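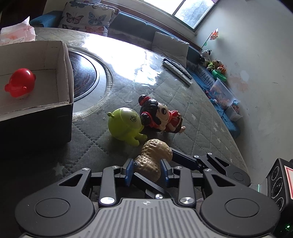

Two grippers at the peanut toy, table set, left and right units.

2 April 2023
Tamsin Van Dusen

# Sanda tabletop toys, gripper comparison subset

Sanda compares two finger pad compounds on hand-held parallel grippers. This card covers the tabletop toys subset only. The kitchen and laundry subsets have their own cards and use a different sync procedure, so do not merge them on timestamp.

## Contents

- 300 episodes, split by pad compound (A or B)
- Left and right gripper streams, stored separately
- Jaw opening per video frame, normalized from 0 (closed) to 1 (open)
- One plain text instruction per episode
- 11 episodes flagged `sync_bad`, kept in the archive and left out of the default split

## Task

The operator picks up one toy and puts it in a container or hands it from one gripper to the other. The objects were chosen for shape. The peanut toy has a textured shell and a narrow waist, and most grasps land on the waist. The green figure has a large round head that tends to roll when only one pad makes contact. The doll is the hardest item for both compounds. Fabric folds between the pads and the jaw opening reads wider than the actual grasp.

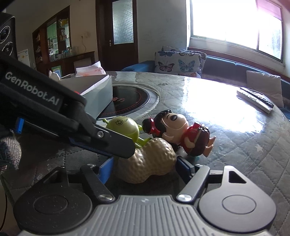

Jaw opening should therefore not be used alone as a grasp success signal. Use the `held` field, which was labeled by hand from video. Where two labelers disagreed, the value is `-1`.

## Comparison notes

Compound A slips less on hard plastic. Compound B releases more cleanly and is easier to place with. On the peanut toy the difference is small enough that I would not report it without more episodes. Pads were swapped after 800 closures or at the first visible tear.

Handover episodes are noisier than single-gripper ones. The second gripper often comes in at a diagonal and blocks part of the first camera's view. Both streams should be loaded for these.

## Known problems

- The glossy table cover reflects the window. Auto exposure drifts in bright episodes and feature tracking on the tabletop is poor.
- Pose for the right unit has a fixed offset of 9 mm in archive version 1. Version 2 corrects it.
- Background clutter was not controlled. Do not use this subset to test background generalization.

## Loading

Set `HUSTICO_ROOT` to the unpacked archive and run `python load.py --subset toys`. Add `--include-flagged` for the episodes with bad sync. The Cluvthorpe split file is still accepted but will be removed in July.

Comments

**erdős_fan**: Is the jaw opening filtered? I see steps in it near full close.

**Tamsin Van Dusen**: No filter. The steps are encoder resolution.

**mkl**: `--include-flagged` does nothing for me on version 1.

**Tamsin Van Dusen**: It needs the version 2 index file. I will add that to the card.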